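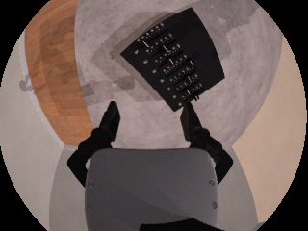
Do smart thermostats save renters money? Very little, in most apartments I have lived in, and the ads are careful about how they put it.

My landlord put a Plerano in every unit in March and raised the rent by $40 a month to cover "energy upgrades." The brochure promised savings of up to 317 dollars a year. I pay 600 for heat in a bad winter. To save half of that I would have to sit in my coat.

Asabe Uzor, two floors down, likes hers. She works nights, so the place used to be heated for no one, and fine, I believe her bill dropped. A cheap timer would have done the same job. Mine mostly tells me that I like it warm, and I knew that already.

What bothers me is the windows. They are old and they leak, and a new pane doesn't come with an app or a brochure. I asked the office about weatherstripping and was sent a link to the Plerano help page. I'm still waiting on the weatherstripping.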